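Reading time: 5 minutes

November
Posted by the Robotics Teaching Support Desk

Ticket 508: Packing exercise, arm stops during placement
Course: Introduction to Automation, second-year group project
Equipment: Bench arm and controller, Zedine control software
Priority: Normal
Status: Resolved, with one item carried forward

1. Summary of the request

The project team reported that the arm was halting without warning during the lunch-packing exercise. The halt took place after the arm had moved to an item and made contact with it, and before it had begun to lift. The controller showed a force limit message on some occasions and no message on others. The team had restarted the controller several times before contacting the desk and had also reinstalled the Zedine client on the bench computer. Neither step made any lasting difference.

The team is due to present the exercise at the Skistgate student showcase, and asked whether a replacement arm could be issued. The desk advised that no replacement would be considered until the normal checks had been completed.

2. Information supplied by the team

The exercise requires the arm to transfer food items and a closed container into a lunch bag. Each item has its own entry in the task file, giving an approach height, a contact force limit and a release position. The team had written these entries themselves, starting from the template in the course handbook.

The log attached to the ticket covered 11 runs. Of these, the runs that used only the fruit were completed. Every halt in the log fell within a run that included the container. The team had not remarked on this in their report, having taken the fault to be a random one.

The team also stated that the camera view had been recalibrated at the start of the month, following a change to the bench layout. The calibration record was present and in order.

3. Initial checks by the desk

09.15 – Emergency stop circuit tested. Normal.

09.30 – Cable between controller and arm inspected at both ends. Connector at the controller end found to be seated but not locked. Locked and retested. The halt was still present in the next run.

09.50 – Mounting bolts checked for tightness. Normal.

10.10 – Free movement test carried out with nothing on the table. The arm completed the full path without a halt. This was repeated at reduced speed with the same result.

10.40 – Task file opened and compared with the handbook template. Two differences noted, as set out in section 4.

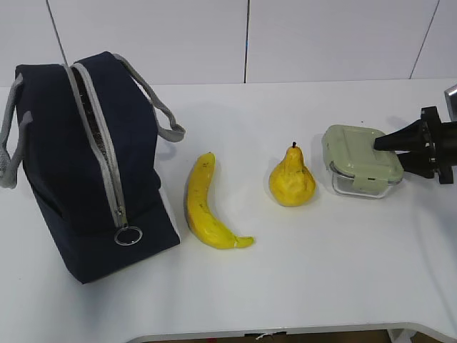

The comparison was carried out with a member of the teaching staff present, and the team was asked not to edit the file while it was in progress. The desk wishes to remind all groups that changes made during a support visit should be entered in the shared change sheet, as an unrecorded edit can take longer to find than the original fault.

4. Findings

The first difference concerned the approach height. The template gives this value as a distance above the top surface of the item. The team had entered it as a distance above the table. For the fruit, the two readings happened to produce paths that the arm could complete. For the container, the path ended at a point 11 mm below the surface of the lid, and the arm continued to press downwards until the controller intervened.

The second difference concerned the force limit. The team had set a single limit for all items, at 90 per cent of the maximum allowed by the controller. This value is too high for light plastic parts and leaves very little room between contact and a protective halt. It also explains why the message did not always appear: when the limit in the task file and the limit in the controller are reached within the same cycle, the client records only the first event it receives, and this may be a general stop with no text.

No fault was found with the arm, the controller or the cable. The request for a replacement was therefore declined.

5. Action taken

11.20 – Approach height for the container corrected in the task file. Fruit entries corrected in the same way, although they had not caused a halt.

11.35 – Separate force limits entered for each item, using the starting values in the handbook.

11.45 – Pause of 700 ms added after contact, to allow the force reading to settle before the lift begins.

12.05 – Test runs started. The container was approached, contacted and lifted in each run, with no halt and no message. The team then repeated the test without assistance from the desk and reported the same result.

A copy of the original task file has been kept in the project folder under its old name. It should not be loaded on the bench computer.

6. Item carried forward

During the final tests the team observed a short delay between the command to release and the release itself. The delay does not prevent the exercise from being completed, but it may affect the timing of the showcase run. The desk suspects an old version of the Kong driver on the bench computer – the version installed is earlier than the one listed in the course notes. The driver cannot be updated while other groups are booked on the bench. A separate ticket has been opened for this work.

7. Guidance to other groups

Groups using the same template should confirm that every height value is measured from the item and that no item relies on the general force limit. Where a halt takes place with no message, the full controller log should be attached to the ticket, and the controller should be left switched on until the log has been saved. Restarting it clears the most recent entries.

Groups sharing a Skoltell account should also check that they have the current task file open before reporting a fault. Two earlier tickets this term were traced to an out-of-date copy.

The team has confirmed that it is content for this ticket to be closed.

Related items

Zedine client: saving the controller log before a restart
Kong driver update, bench computers (open)
Skoltell shared accounts: which task file is current?
Booking bench time before the Skistgate showcase
Handbook correction: approach height and table height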